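2026-08-29 – whiteboard erasing, right arm, partial marks

Goal for the day was to find out whether the policy finetuned on the July demos goes for the ink or just sweeps the middle of the board. Fatima thinks it sweeps. I thought it went for the ink. We had argued about it long enough that it was worth a Saturday.

Training set is 200 teleop demos, most of them recorded by Ayanda, a smaller part by me. Checkpoint is the one Lerato named Jerska. The comparison checkpoint is Masilela, same architecture, trained on full-board scribbles only. Both see the head view and both wrist views. Action chunks are executed open loop and then replanned.

Protocol:
– board flat on the table, right of center, taped position from last time
– small red marks only, no full scribbles
– eraser starts in the right gripper, so grasping is left out of the score
– left arm parked with the gripper open, no commands sent to it
– 90 seconds per episode, then stop regardless
– score is ink left on the board by the pixel threshold script, plus a hand note on where the first contact landed
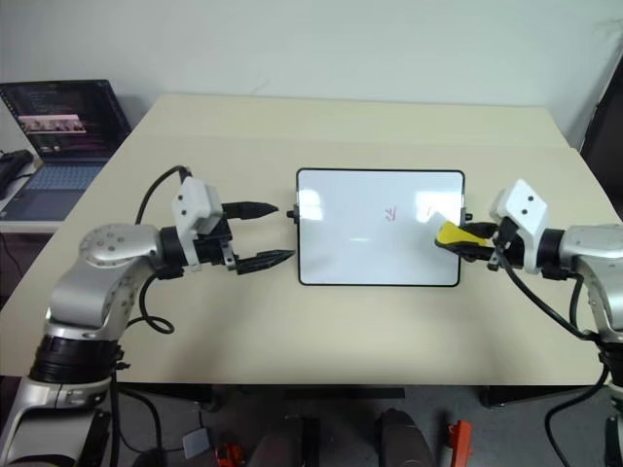
The hand note matters more than the ink score. A sweeping policy can get a good ink score by luck if the mark happens to be in its path, so I wrote down first contact for every episode before looking at the script output. First contact within one eraser length of a mark counts as "on ink." Anything else is "off."

Ran Masilela first to get it out of the way. It does what Fatima said it would. First contact is near the center of the board almost every time, wherever the mark is, and then it works outward. If the mark is near a corner it may never get there before time runs out. Ink scores were all over the place, as you'd expect from that.

Then Jerska. 14 episodes, marks placed from the list of positions Shireen generated so that I couldn't choose easy ones. First contact was on ink in 10 of them. The four misses were all marks on the far side of the board, and in three of those the arm came down short, toward the near edge, and did not correct before pressing. The fourth I can't explain. It hovered and never came down, and I ended it at the time limit.

So neither of us was completely right. It goes for the ink when the ink is near or in the middle. For far marks it looks more like a depth problem than an attention problem, but I have no direct evidence for that yet.

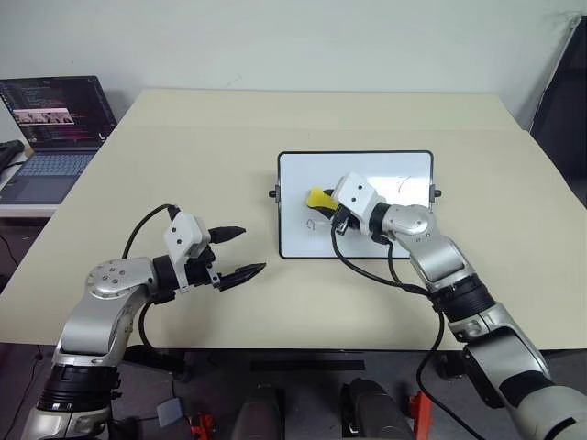

Róisín Ó Súilleabháin read the draft of this over lunch and disagrees about depth. Her note, pasted in: "Check glare before you blame depth. If the misses are all on the far side, that's also where the overhead lights hit the board. Put a far mark where there's no reflection and see if it still comes down short. I'd also want the same positions with the lights off over that bench, and I would not trust 14 episodes to separate the two."

Fair on all points. I can't do lights off today, the switch covers the whole room and Lerato is running on the other bench. I can do a small version by rotating the board and keeping the mark positions in the table frame.

Did four rotated episodes before the right wrist threw a temperature warning and I stopped for a while. Not enough to say anything. Not including them in the count above.

While the arm cooled I replayed the wrist stream from the earlier runs. The wrist view gets a lot of glare off this board, and at some approach angles a bright band sits right beside the ink. Pink or red on glossy white next to a blown-out streak is not an easy thing to pick out at the resolution we feed the encoder. In the demos the operator could see the whole board, so the actions were never limited by what the wrist camera saw.

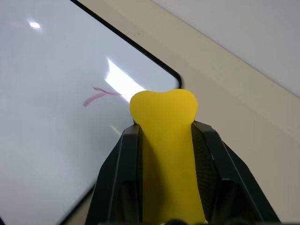 Ablation: wrist view masked

Same checkpoint, right wrist image replaced with the dataset mean. I expected it to fall apart and it did not. Approach is slower and a little high, but it still heads to the correct side of the board. Contact is worse. It tends to stop just above the surface and then stroke in the air, and the ink score reflects that.

My reading is that the head view picks the target and the wrist view mostly handles the last bit of descent. If that holds, glare in the wrist view would hurt contact and not the choice of target. The far misses were wrong in position, which points back at the head view, where there is also glare on the board. So Róisín may be right about glare but in the other camera. Need the reverse mask (head only) before writing this up anywhere. 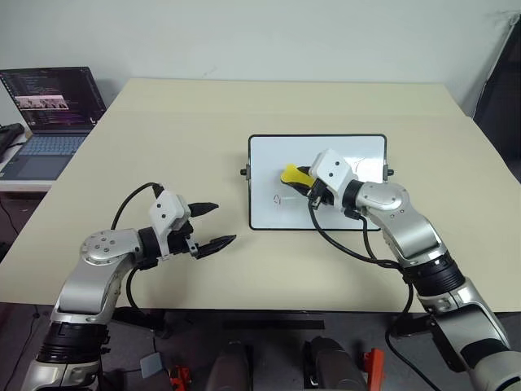

One thing to fix in the scoring script: it counts reflections as board and very faint smears as clean. A light smear left behind after a stroke should count for something. I lowered the threshold once and it started picking up the shadow of the gripper, so I put it back. Ayanda has a version that subtracts a clean reference picture of the board, which would work as long as the board isn't bumped.

Eraser pad is getting dirty and leaves more smear late in a session. Swapping it between checkpoints from now on. Today's Masilela runs had the cleaner pad, so if anything the ink comparison is tilted in its favor.

To do:
– head view masked, same position list
– rotated board, full list, new pad
– far marks with and without glare (needs the room lights, ask Lerato for a free evening)
– merge Ayanda's reference subtraction
– look at the episode that hovered, frame by frame
– move logs from the Nilier disk to shared storage before it fills up

Recent entries
Wrist camera remount and recalibration
Tokitz gripper fingers: wear after one month
Teleop latency, left arm versus right arm
July demos: what we kept and what we dropped
Ink threshold script, first version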